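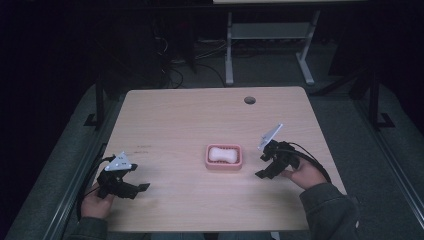 # Going back to bar soap

Last July I finished a bottle of body wash, the big kind with a pump, and did not buy another one. I had a bar in the cupboard from a gift set and I used that instead. When it ran out I bought a second bar. I have been using bar soap for everything except my hair since then, and a few people have asked me about it, so I am writing down what I know.

I grew up with bar soap. There was one at the kitchen sink and one in the bath, and they were the same soap. At some point in my twenties I moved to an apartment in Ostcombe with two other people, and we bought liquid soap for the sinks so that we wouldn't all be handling the same bar. Then I kept buying it for years after I lived alone. I never made a decision about it.

## What it costs

I keep my grocery receipts, so I could check this. The body wash I used to buy was never expensive, but I went through it fast. A pump gives you one dose whether you need that much or not, and I usually pressed it twice. A bar gives you what you rub off it. I now spend less than half of what I used to on soap, and that includes a couple of bars I tried and didn't finish.

The cheapest bars at the supermarket are fine for hands. I don't like them for the shower, where they leave my skin tight, especially in winter. The middle-priced ones are where I've settled. I have tried one very expensive bar, a birthday present, and it smelled good and disappeared in no time at all.

## Soft soap and how to stop it

Most people who say they hate bar soap are thinking of the gray jelly on the bottom of it. That comes from the bar sitting in water. If the bar can drain and dry between uses, you don't get much of it.

Things that helped me:

- A dish with ridges. The bar sits on the ridges and air gets under part of it. A flat saucer is the worst thing you can use.
- Putting the dish out of the spray. Mine used to be on the ledge right under the shower head. I moved it to the other end of the tub and the bars started lasting longer right away.
- Tipping out the dish. A dish with a rim and no drain hole holds water, so I empty it when I get out. It takes a second.
- Two bars in rotation, if you have more than one person using the shower. One dries while the other is in use.

I also tried a wooden rack with slats. It drained very well and looked nice for a month, and then it went black along the underside. You can scrub them and oil them, and I did that once. I went back to plastic after that. A plastic dish goes in the sink with some hot water and comes out clean.

Magnetic holders exist too. You press a metal cap into the bar and it hangs from an arm on the wall. Fung-ping Siu at work has one and likes it. I used it when I stayed over at her place and the bar fell in the sink twice, but she says that only happens when the bar gets small.

## Shape

I used to think the shape of a bar didn't matter. It does a little. The square-edged ones are uncomfortable until the corners wear down. Large ovals are hard to hold when your hands are wet. Anything narrower in the middle is easier to grip, and I look for that now. The drawback with a narrow waist is that the bar can snap there once it gets thin, and then you have two slivers to deal with.

Round guest soaps are too small to be useful and I don't know who buys them for their own house.

## Slivers

You can stick a sliver to a new bar. Wet both, press them together, leave them overnight, and don't use the bar until the next day. This works well if they are the same soap. With two different soaps it works sometimes and then peels off later. I stopped trying to match them and bought a mesh bag for the ends. You drop the slivers in, pull the string, and use the whole bag as a washcloth. It lathers better than the bar does. Hang it up afterward or it gets slimy.

My mother grated hers and put them in the laundry. I tried it once with the cheese grater and could taste soap on the cheddar for a week, so if you want to do that, get a second grater.

## Storage

Someone told me that bars last longer if you unwrap them and leave them out for a few weeks before you use them, because they keep losing water and get harder. I have been doing this in the linen closet. It does seem to work with the handmade kind, which is often sold fairly fresh. With supermarket bars I can't tell any difference. The sheets smell good, though, so I've kept doing it with both.

Don't put strongly scented bars next to tea or rice. I learned that in the apartment before this one, which had no linen closet and one cupboard for everything.

## Hard water

When I visited my cousin Wing-sze Lui in Cadley I packed my own bar, and it barely lathered. I assumed there was something wrong with it. She has very hard water there, and regular soap reacts with the minerals and leaves scum on the tub. She told me she had given up on bar soap for that reason and I could see why. Her tub needed wiping after every shower I took.

There are bars made with detergents that don't do this. They're usually labeled as a beauty bar or cleansing bar, and the word "soap" isn't always on the package. If you have hard water, try one of those before you decide you don't like bars. Wing-sze has since tried one and says it's all right. She is using it at the bathroom sink and still has body wash in the shower.

## Is it clean?

This is the question I get most. People don't want to use a bar somebody else has used. I understand it, and I felt that way in the Ostcombe apartment. What I do is rinse the bar for a moment before lathering and rinse it again before putting it down. For guests I put out a fresh one. Some of them use it and some of them have clearly gone looking for something with a pump, so I now leave a small bottle of liquid soap by the bathroom sink and people can pick.

I would not share a bar with anyone who had a skin infection, and I don't share a towel in that case either.

## Traveling

Bars are easier in most ways. They don't leak and they don't count as a liquid at the airport. The problem is packing one that is still damp. I used a closed travel box for my first few trips and the bar was mush by the time I got home. Now I cut a bar in half with a kitchen knife before I go and take the dry half in a square of waxed paper. On the last morning I leave my half out while I eat breakfast, and by the time I check out it has dried enough to wrap again.

If you're cutting a bar, do it when the soap is fairly new. An old hard bar cracks.

## What I haven't replaced

Shampoo. I tried a shampoo bar for three weeks and my hair felt coated the whole time. I was told there is an adjustment period and that I should have kept going. I may try a different one later in the year.

Dish soap is the other one. There are solid blocks for dishes, and I used one until it was gone. It cleaned plates well enough but I couldn't get used to it for greasy pans, where I want to squirt something in and leave it to soak. I'm back to the bottle for that.

I still have the old pump from the body wash. I rinsed it out and filled it with dish soap from the large refill, so at least it's in use. The next thing I want to try is an olive oil bar, which is supposed to be very mild and also very slow to lather. I have one curing in the closet now and I'll add a note to this post when I've used it for a while.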